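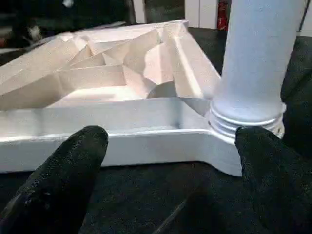 The June paper crafts evening at Pletthorpe will be devoted to card making. Members are asked to choose one base colour before they arrive. White remains a sound choice, as the painted frame and its turned leg show: grooves read clearly when light and shade do the work, and embossed card behaves the same way.

Each place will be set with 4 sheets of Jurance cardstock.

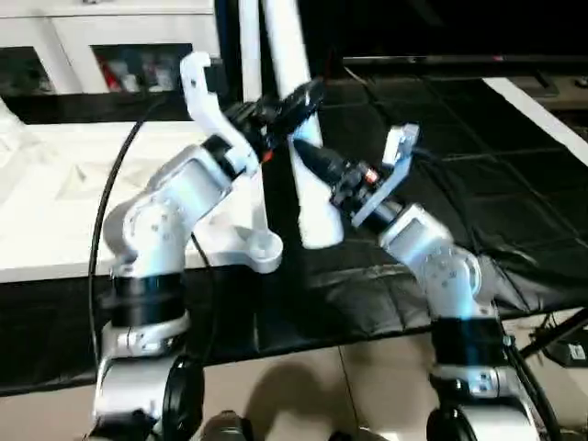 Two white arms over the table.

Envelopes may be lined on the night – please bring your own adhesive.
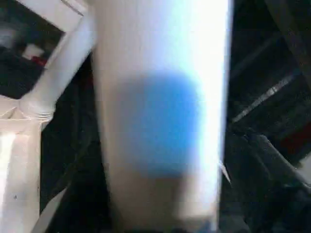 Colour accents should be kept to a single panel. A soft blue patch on a cream ground is quite enough for a folded card.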